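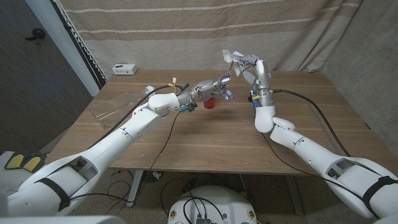

Fig. 3 – Table tidy with the Gashi: red cup, crumpled paper and a clear plastic bin.

5 min read

Section 3: Clearing a table

Revised 10/4/20

Let's start with what you're probably wondering, which is whether the Gashi can clear your kitchen table yet. Sort of! It can manage a few light things at a time if you've set the table up for it and you're not in a hurry. I've been running one at our workshop in Tultville for long enough to be fond of it, and I still do the washing up myself. Breakfast for a family of four is well beyond it (I tried, there was jam).

What it does do is a small tidy, meaning cups, scrunched-up paper and bits of rubbish. The steps are the same in the kitchen or on a shop-floor bench.

Before you start

1. Clear off anything you'd be upset to lose. Use plastic cups for the first few weeks, in a good strong colour if you've got them. Emow, the planning software, is much happier with red or blue than with clear glass.

2. Put the bin on the table where one arm can get to it without crossing the other. Clear plastic is OK, but tell Emow where it is by hand (menu item 342, "Fixed container"). I've watched it look straight through one and decide there was nothing there.

3. Run your eye along the cables, on the table and underneath it. Each arm wants enough slack to reach the far side of its work area, and no loop should sit where a hand or a cup has to go.

CAUTION: Keep your feet and your chair legs out of the cables under the table. A sharp tug at the wrong moment can pull a wrist connector, and those are fiddly little mongrels to put back.

4. Set the arm speed to 2000 in the Flutano hand controller. The number is a setting and doesn't mean anything you can measure, so don't go looking for units. Higher is faster, and faster is how cups end up on the floor.

Checking the hands

5. Power up, send the hand to "Open" and wait for it to stop moving. The fingers should be spread, with a blue light showing at the tip of the thumb and of every finger. If one stays dark, restart the controller before you go any further. Error 2039 means the controller has lost a finger altogether – stop there and reseat the connector.

6. If you're working over a cloth or runner, smooth it out first. Fingertips love a fold. Paper lying on a pale cloth is the hardest thing I ever ask of it, and I usually move the paper onto bare wood and save us both the grief.
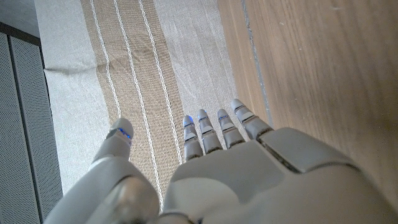 Running the tidy

7. Choose "Tidy, light" and stand where you can reach the stop button. Stay there for the whole run, please, even once you trust it.

8. Let it do the paper first. Scrunched paper is forgiving, because a sloppy pinch still holds. Flat sheets are another story and I wouldn't bother with them yet.

9. Then the cup. Make sure it's empty! If the fingers close on air, press "Retry" once. After a second miss, shift the cup a little closer and start the step again.

NOTE: Don't hand things to the robot or take them out of its fingers while it's running. Pause it first.

Is it quicker than doing it yourself? Nope, not even close. I'm planning to have another go at plates in December, and I'll add a page to this section if any survive.

Get new manual pages by email. Enter your address to join the newsletter. You can unsubscribe at any time.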